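**Subject: Re: [parts-bench] Layout sheets for the small gear kit**

On November 27, 2024, a list member wrote:

> I've been sorting the Drustum kit into cups before each build and I still end up hunting for the short pegs. Has anybody tried the printed sheets, with the outlines on them? Do they really save time, or do they just look nice? Also, what are you printing on? Mine curled after a day.

Oh, please try the sheets! I was a cup person for years and I'm completely converted. You put each part down where you can see it, the outlines of the plates are right there on the paper, and the whole kit makes sense at a glance. I love how calm the table looks before a build now.

The short pegs were my problem too. In a cup they all look alike until you've tipped everything out, but stand a short one next to a taller one on white paper and the difference jumps out at you. I keep the gear near the top and the pegs close to it, and I leave the bottom margin empty so there's room to get fingers in.
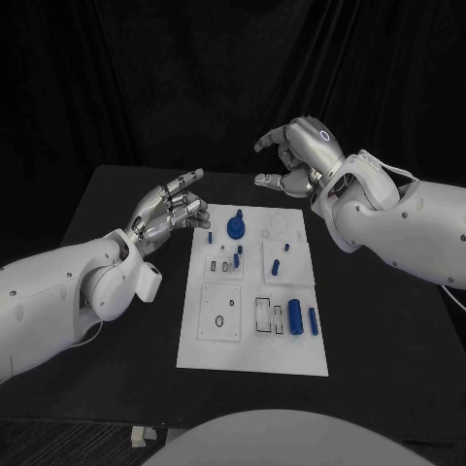

*Tritdale Assembly Club - Small Parts Group*

The blue parts on white are a treat to work with, and a dark tabletop under the sheet helps more than I expected. You can see the edge of your work area without thinking about it, and anything blue that strays off the paper gets noticed (well, usually - I still owe the group one peg).

On paper: I went through 15 sheets of the thin stuff before giving up on it. Mine curled exactly like yours. Now I use the heavier Seidel stock and leave it under a big book overnight. Print at full size, too. My first batch came out "fit to page" and none of the outlines matched the plates, so I spent a whole evening blaming the kit!

For the bigger Varnero set, with its 162 pieces, I'd split things over several sheets and do one stage at a time. I'm redrawing the second stage now and hope to have it up in the files area in December. If you've got a layout you like, send it over, even a pencil sketch. I'd especially like to see what left-handed builders do with the gear.

Happy sorting!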